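我在一家保洁公司做排班和培训，公司去年开始用机器人做短租房的退房清洁。最近老有人问我是不是要裁人，开个串写写，想到哪写到哪。

1/ 先说规模。我们手上 288 套房，派机器人的 51 套，其余还是人做。系统是 Flotix 的，调度软件叫 Ernico，两个不是一家，接口对了很久才通。

2/ 每套房进场前要先在仿真里跑。房间建成模型，家具和电器按位置摆进去，让它在里面练开门、找台面、收东西。建模以前外包，现在是我们组两个老保洁员在管，因为她们知道哪里会出问题。
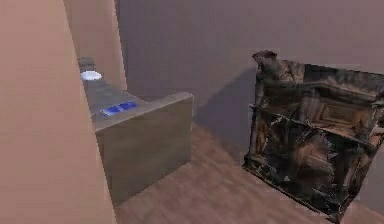 3/ 这两位原来一天做五套房，现在一半时间坐在电脑前。工资按新岗位算，比原来高一档，但没有了计件奖金，旺季算下来其实差不多。其中一位跟我说过，腰好了，眼睛坏了。

4/ 最花时间的是卫生间。人进去扫一眼就知道先拿什么后拿什么，写成任务要拆成一条一条：哪个东西算清洁用品，放回哪里，哪个能碰哪个不能碰。第一版清单 270 条，现在还在加。

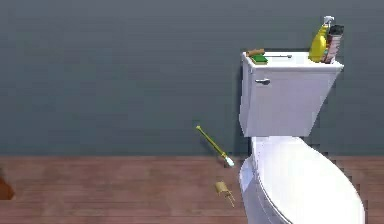 仿真卫生间：水箱盖上放着喷瓶、海绵和刷子，马桶刷斜悬在旁边。

5/ 做清单的时候吵过一次架。工程那边想把步骤统一，保洁员说每个人顺序不一样，活都干得好。最后按 Sirkka Väisänen 的做法定了，她是带新人最多的，大家服她。她本人倒是提了一堆修改意见。

6/ 班次变化比较大。机器人排在上午十一点退房以后先进，人下午一点到，做它做不了的：换床品、擦镜子、处理投诉过的地方。以前两个人搭班，可以聊天，现在常常一个人对着一台机器。这个抱怨我收到最多，还没有好办法，暂时把同一栋楼的人排在同一时段，中午能一起吃饭。

7/ 上个月工单一共 1162 条，其中不少是“请人工确认”。确认这件事一开始没算工时，大家是趁着做房的空隙在手机上点的。三月提了意见，四月起每条计时。谁家准备上类似的系统，这一条要先谈好。

8/ 还有门。听起来好笑，可是门、过道、柜子挨得近的地方，任务中断最多。人侧个身就过去了，机器要重新规划。
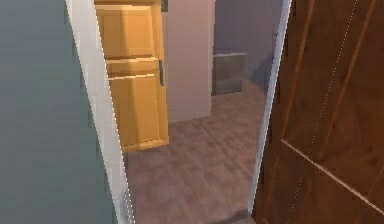

9/ 所以我们现在看房多了一项，量门洞，记门往哪边开、开了以后旁边还剩多少地方。房东一般不理解，问保洁公司量门干什么。Kinyua 那栋楼的物业干脆把图纸发给我们了，省了很多事。

10/ 回到裁人的问题。到现在没有裁，但有三个人走了之后没有补。我觉得这个要说清楚，光说没裁人不完整。走的三个里有两个是不想学新系统，一个是搬家。

11/ 新招的人培训从两周变成三周，多出来的一周学 Ernico 和仿真回放。年纪大的同事学回放比我想的快，卡住的地方多半是登录和改密码。我把登录步骤打印出来贴在库房了。

12/ 有人问 Enau 那套怎么样，我们只试用过几天，没资格评价。工时怎么谈的可以私信，我把当时的表格发你。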